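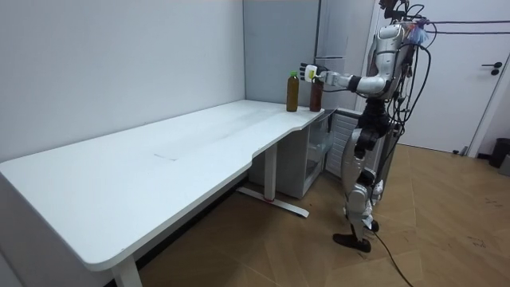
A manhã começa pelos cabos

Manutenção de um humanoide na sala de ensaios da Wiltley

O humanoide da Wiltley trabalha numa sala com soalho de tom claro, uma mesa branca comprida e um armário baixo encostado à parede. A tarefa principal é simples de enunciar: pegar em garrafas e embalagens e arrumá-las. A preparação da máquina ocupa boa parte da manhã, e foi essa parte que acompanhámos.

O primeiro passo é a inspeção dos cabos. O robô trabalha ligado por um feixe preto que desce pelas costas e segue pelo chão. O técnico de turno percorre o feixe à mão, de cima para baixo, à procura de dobras vincadas ou de isolamento gasto. Verifica depois se há folga suficiente para o robô rodar o tronco e dar um passo sem puxar a ficha. Em fevereiro a equipa substituiu o troço junto ao chão, que já tinha marcas de pisadelas. O cabo novo veio da D'Amico, com uma bainha mais flexível.

Seguem-se as articulações. Com os motores sem força e o robô suspenso no pórtico, cada braço é movido lentamente pelo ombro, pelo cotovelo e pelo punho. Procura-se resistência irregular ou ruído. O registo da máquina marcava 1.553 horas de funcionamento no dia da visita, e a única peça trocada nos braços até então foi um rolamento do cotovelo direito. A troca demorou nove horas, a maior parte delas gastas a voltar a calibrar o zero da articulação.

A calibração faz-se com a própria mesa. O braço direito estende-se até ao canto do tampo e fecha os dedos no topo de uma garrafa. Se a mão chega alta ou desviada, corrige-se o valor de referência e repete-se o movimento. A equipa prefere garrafas com líquido às vazias, que tombam ao menor toque e escondem pequenos erros de força. 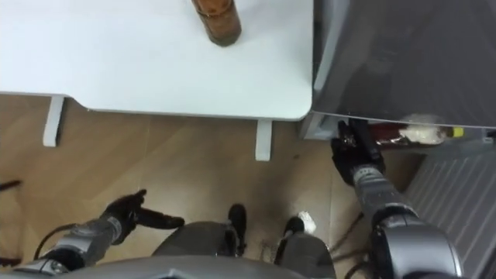

Herkcombe – Revista de Automação | N.º 48 | Página 14

O compartimento por baixo do aparelho cinzento é o ponto mais exigente da célula. A mão tem de entrar sob o rebordo e chegar à embalagem vermelha, que divide a prateleira com um saco de plástico branco. O espaço para os dedos é curto e o antebraço passa perto da grelha lateral. Por isso a velocidade nesta zona foi limitada por software, e qualquer contacto inesperado pára o movimento.

As mãos trabalham muitas vezes com luvas pretas. Protegem os dedos e melhoram a aderência ao vidro e ao plástico liso, mas gastam-se nas pontas e exigem um ajuste da força de preensão sempre que são postas ou retiradas. O procedimento interno manda limpá-las no fim do turno com um pano humedecido, sem solvente.

O chão também entra na lista. Os pés escorregam com pó, e o soalho já mostra manchas e riscos de uso. Passa-se a esfregona seca antes de ligar a máquina.

No fim do dia, o robô volta ao pórtico e o técnico descarrega o registo de temperaturas dos motores. As leituras vão para Buvonside, onde a Wiltley tem a oficina central e onde se decide a próxima revisão. A lista de peças pedidas inclui duas fichas de alimentação, um jogo de luvas e parafusos para a tampa do joelho esquerdo.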